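Packet picking: what changed when we sorted by grip point

The Welach project has finished its second round of training on household snack packets, and the results are in the internal report that went out in August. A short version follows for readers who don't need the tables.

The question was a narrow one. Soft packets are hard for a two-finger gripper to pick out of a pile. They slide, fold and hide each other's edges, and the same packet can look quite different from one attempt to the next. In the first round we trained on every recorded pick we had, 1,521 of them, collected with hand-held grippers in homes in and near Vustthorpe. The policy learned to reach for the pile well enough, but it often closed on two packets at once or caught only a corner.

For the second round we used fewer recordings. Each pick was labeled by where the fingers met the packet: middle, end seal or corner. We kept 700 picks, nearly all of them middle grips, and dropped the rest. The model, Alemneh, was left as it was, and so were the training settings.

We then ran both versions on the same 50 test piles. The version trained on all the data cleared the target packet in 24 of them. The version trained on the smaller set did better on flat and half-filled packets, and about the same on stiff ones. Neither version did well when the target lay under a larger bag. We think this is because the recordings show very few cases where a person moves one item aside before taking another.

Two limits should be kept in mind. The labels were made by hand, and the line between a middle grip and an end grip is not always clear on a crumpled packet. All the test piles were also built on light surfaces. Picks from dark tables and from inside cupboards are being collected now.

The label set and the labeling guide are on the Flivuvico shared drive. Groups that want to try the same split on their own recordings can ask for access through the usual form. The next round will add a fourth label for picks where the fingers touch a neighboring packet first.
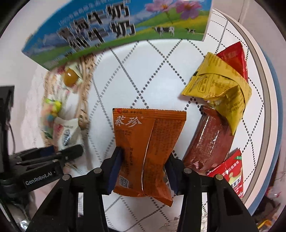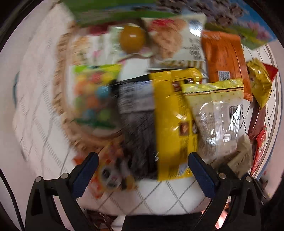
Snack packets at the hand-held gripper: an orange one held near its middle (first picture), and the fingers at a crowded pile (second picture).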